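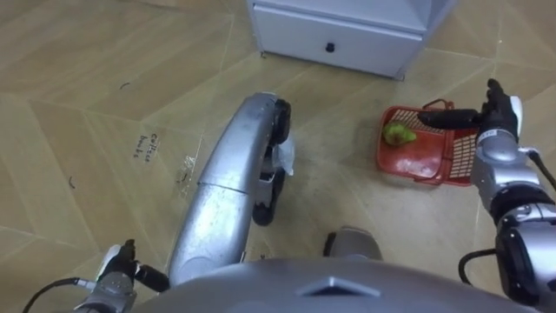
May, quilt room notebook, evening

Okay, the walking foot is a different animal since the new needle plate went on, and I want to get all of this down before I forget which strip was which!

Started at 6:30 with the leftovers from the Rodedum top. Batting is the same 80/20 cotton blend as last time, backing is the gray flannel I keep complaining about, top is plain muslin so I can see every stitch. Cut the sandwiches into strips and numbered the corners in washable pen. (Write the number on the back too. I lost track of strips 4 and 5 for a good ten minutes and had to work it out from the thread color.)

Question for tonight was whether the puckers on the long diagonal lines come from the foot pressure or from me. Sille has been saying it's pressure for months. I have been saying it's the flannel. We are both a little bit right, which I suppose is the nicest way for it to come out.

Strip 1. Pressure where I normally keep it, stitch length 2.5, 50 weight top and bobbin. Puckers at every crossing, same as on Rodedum. Good, at least I can make the problem happen on purpose.

Strip 2. Dropped the pressure by one mark. Crossings a bit flatter, and the top layer stopped creeping ahead of the foot. I had been pushing that little wave of muslin along with my fingertips for so long that I'd stopped noticing I did it.

Strip 3. Dropped another mark. Oh, this was lovely. Flat crossings, lines stayed straight, and the whole strip came out the same length it went in. I measured twice!

Strip 4. One more mark down. Too far. The foot started to float over the seam and I got three stitches piled up on each other and then a long one. So strip 3 is the spot for this sandwich, and I've put a dot of nail polish on the dial so I can find it again.

Strip 5. Same as strip 3 but with stitch length 3. Prettier on the muslin, I think? The stitches sit up a little and look more like hand work. On a busy print it won't matter. On the Vevesham quilt, with all that solid cream in the borders, I'm going for the 3.

Strip 6. Same again with the flannel swapped for a plain quilting cotton back. No puckers at all, even with the pressure up where I used to have it. So the flannel was guilty of something. It stretches on the cross grain and I have never once starched it. Starching next time, before basting, and letting it dry flat.

Basting notes while I'm at it. I pinned strips 1 to 3 and used spray on the rest, and I should have kept that the same across the board, so don't trust the comparison between 3 and 5 too far. Redo strip 3 with spray. Pins were a hand's width apart. If you pin, go closer on flannel.

Thread. I tried the 40 weight in the green that came with the Grerorgate bundle, just a few inches at the tail of strip 6, and it is gorgeous. It shows up like a drawn line. It also needs a size bigger needle than I had in, and I heard it complaining (a sort of tick on every downstroke). Swapped to a 90/14 topstitch and the ticking stopped. Lint in the bobbin area afterward was more than I get from the 50, so brush out at every bobbin change with this one.

Blocks for the Vevesham quilt. The total is 143 and I have 105 done, so 38 to go. I trimmed 18 tonight while the iron warmed up and again after supper, and two of those are a hair small along one side. I'm going to put them in the outside rows where I can cheat the seam. Layout is 11 across and 13 down, and I am not changing it again! I have drawn it out on graph paper and taped it inside the cupboard door. Anyone who moves a block off the design wall, please put it back by the coordinates and not by what looks nice. I say this as the person who did it last time.

Pressing. Open on the star points, to the dark side everywhere else. I tried pressing everything open on one test block and it sat beautifully flat, but stitching in the ditch over an open seam made me nervous, and if I tug it a bit I can see the thread. Staying with the mix. A bit of steam at the very end, clapper on top, leave it until it's cool. The clapper is the best thing I have bought in years and it is a lump of wood.

Quilting plan. Diagonals through every block corner first, to hold the whole thing together, starting in the middle and working out to the right, then turn it and do the other half. Then echo lines inside the cream squares with the green. Borders last. I'd like to do a cable in the borders and I am still a bit scared of the corners, so there'll be a practice corner on muslin before I go anywhere near the real one. Sille drew me a stencil with the turn already worked out, and it fits to within a thread's width at the short side. The long side needs one loop stretched. I'll spread the extra across four loops and I bet it disappears.

Speaking of Sille Oddsson, her Rivera bag came out so well that I've asked to borrow the pattern. She used the leftover canvas for the base and quilted it in a tight crosshatch, and it stands up by itself with nothing in it. She says the zipper end tabs are the only fiddly part and to cut them half an inch longer than the pattern tells you, then trim. Noted here so I don't do it the pattern's way and get cross.

Machine things. Oiled the hook before I started. The needle threader is bent again, and I've been threading by hand with the lamp pulled down close. The knee lift is slipping out of its socket if I lean on it, so I wrapped the end once with masking tape and it held all evening. Need: bobbins (the clear ones, not the metal), one more box of curved pins, a new blade for the big cutter. The old blade is skipping on the fold and I wasted a strip of the cream before I admitted it.

9:15. Did the redo of strip 3 with spray after all, couldn't leave it. Flat as the first one, crossings perhaps a tiny bit better. So pressure it is, with flannel as the accomplice. Sille, you may write "told you" in the margin, once.

Next session: wash all the strips together, hot, dry them on high, and see who puckers when the batting shrinks. I love a crinkly quilt but I want it to crinkle evenly. Then starch the big backing, and piece the next row if the light's still decent. Strips are pinned to the board in order, left to right, please leave them up.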